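The machine that Bheki Lekota wanted to build had one duty in life, to fold a towel, and in August it still could not do this. He had named it Wandura, after a river in a story of his grandmother. The workshop was shared by eleven members, and most of them were polite about it.

"First it must learn from a hand," Bheki explained to me. "So we show it. We take the grippers, we pick up the cloth, we put it down, and we do it again."

I asked how many times. He said 300 to begin, and after that he would see.

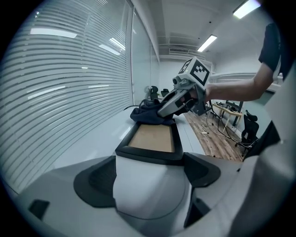 Jiang asked if a person could not fold the towel in less time than it takes to talk about it. Bheki agreed that a person could. He wrote the number 38 in his notebook and went on working.

I stayed that evening because it was raining, and then I stayed the next evening without rain. My task was to say "start" and "stop" and to write down the bad tries. A try was bad if the corner slipped, or if Bheki said a word that his grandmother would not like. I began to have opinions about corners. The dark cloth was more difficult than I had expected, because its folds were hard to see under the lamps.

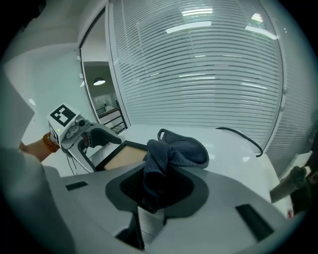 At number 297 I said that we could stop and call it 300, and Bheki looked at me with real sadness. So we did the three. Then he put the notebook in his pocket, switched off the lights in the workshop, and asked me if I was free on Thursday.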